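Brultera Court

Brultera Court is a residential building of 132 apartments on the east side of the Una neighborhood, a short walk from the Onishi Street market. It was put up as a plain brick warehouse for dry goods, stood half used for a good many years, and was later turned into homes, which is how most people in the neighborhood know it today. The brick front, the deep window openings and the wide arched doorway on Onishi Street were all kept, and they give the place a friendly, settled look that newer buildings nearby have tried now and then to borrow.

The building has 5 floors set around a shared courtyard. Most of the apartments have one or two bedrooms, and the smallest of the two-bedroom homes measures 900 square feet, with a mirror-image version across the hall that comes out at 903 thanks to a slightly thinner wall. Ceilings are high on the lower floors and a little cozier at the top, where the old roof beams were left in plain sight. Residents share a laundry room, a bike room and a long ground-floor hall that can be booked for birthdays, classes and the like.

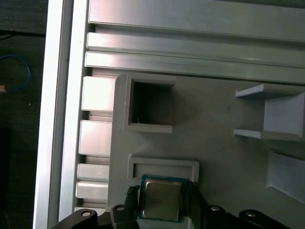
A computer processor held at a slot in a light gray printed fixture.

Street-level space along the Flakuvier Lane side is rented out separately from the homes above. These units have their own doors and meters, and their leases usually run longer than those upstairs. The lane itself is narrow and pleasantly shady, and deliveries are limited to the morning hours so that the bedrooms facing it stay quiet for the rest of the day.

Apartments at Brultera Court are a mix of rented and owner-occupied homes. Owners pay a monthly fee that covers heat, water, trash pickup and care of the courtyard, while electricity is billed to each household. Parking is not included with any of the apartments, though a small lot behind the building keeps a waiting list, which opens to new names every October.

See also: Una (neighborhood); Onishi Street; Warehouse conversion

Page last edited 2026-06-08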